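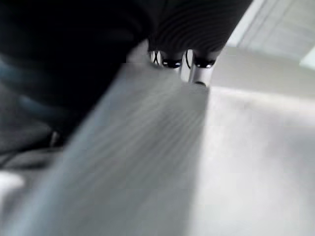
View from the wrist camera, with the two metal fingertips over a pale grey band.

1st March
By a staff writer

Most of the argument about teaching robots by example is an argument about quantity. Firms say how many hours they have gathered, and the firm with the most hours is assumed to be ahead. I spent part of February at the Kotex workshop in Stolham, where people guide an arm through small jobs so that a learning system can copy them, and I came away thinking the count is the wrong thing to brag about.

The target there was 400 runs of one job: pick up a short metal sleeve and set it down in a tray. Each run is steered by a person and recorded, mainly through a small camera at the wrist. Pictures from that camera are not pretty. The arm's own housing can block a good part of the view, and whatever lies close to the lens is a blur. This is what the system has to learn from, and anyone deciding whether a run is worth keeping should have to look at the same thing.

Too often they don't. The usual practice is to keep a run if the part ended up in the tray. By that rule a run in which the operator fumbled, backed off and tried again counts the same as a clean one. So does a run in which the wrist view showed almost nothing useful at the moment of the grasp, and the operator managed it only by leaning over to look with their own eyes. The system cannot lean over. It is being shown an answer without the information that led to it.

At Kotex one batch of 43 runs was looked at again, slowly, from the wrist view alone. The reviewers threw out 23. I was told this as if it were bad news. I thought it was the most useful day's work of the month, and I would like to see it done to every batch before any more are added.

There is a fair case on the other side. Reviewing is slow and dull, and it costs money that could pay for more recording. Some mess is worth having, too — a machine that has only seen perfect grasps will not know what to do after a poor one. Umanar, which sells the recording software used in Stolham, makes this point in its training notes, and I agree with it. But a recovery should be in the set on purpose, and marked as one. The Fu labelling sheet pinned up by the bench has 8 boxes for describing a run, and on most of the sheets I saw only the first was ticked.

Operators should also be paid by the shift. Pay by the run and you will get quick runs, all done the same way, with the part starting in the same easy spot. I don't blame anyone for that. The people buying the data set the terms, and they should start by asking how many runs were thrown away, and who looked.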